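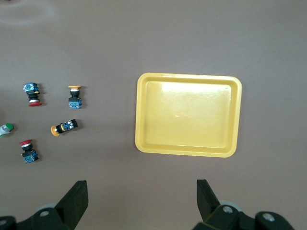

Stelteck shallow parts trays are sold for sorting small components at the bench and for holding kits between stores and assembly. The tray is a plain rectangle with a raised rim, and is meant to be picked up by hand when full. The corners are rounded, as on the yellow one, and the floor is recessed with inner walls that slope gently down to it, so screws and washers can be swept out with a finger. Item 1432 is sold in packs of 12 or 24.

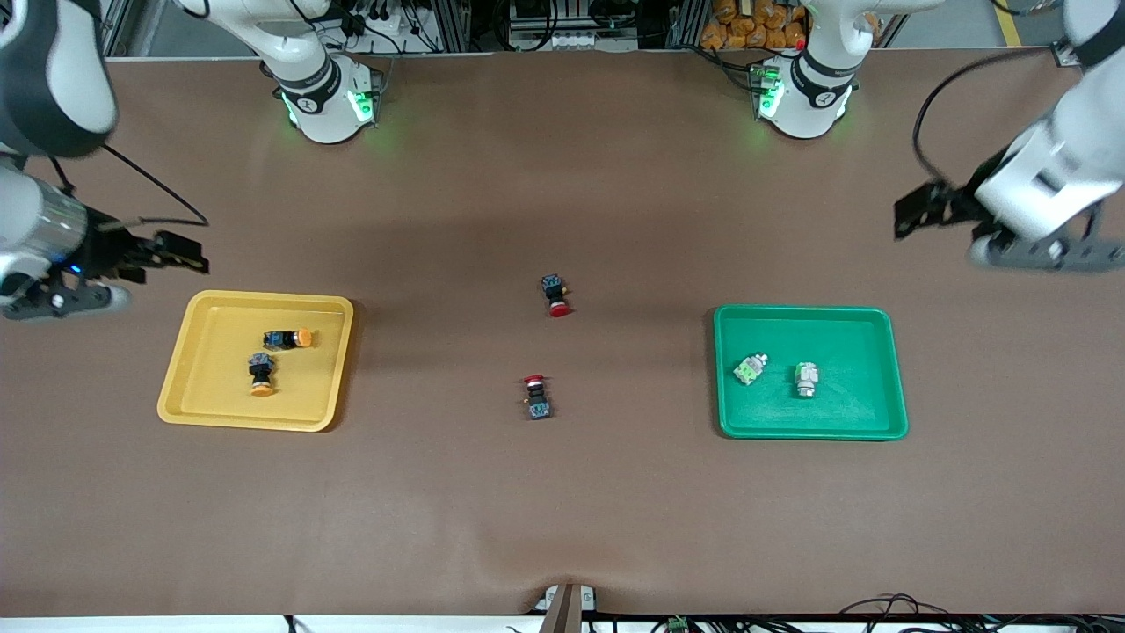
Ikimico product desk, technical editor

Colours are used for stock control only. Yellow and green trays may be mixed in one order, but each pack holds a single colour. Wash by hand with mild soap. Do not use solvents.

Lids and label holders are listed under Powell accessories. The Ukix wall rail does not fit this tray.

Orders over 200 trays ship on a pallet. Prices are reviewed in September.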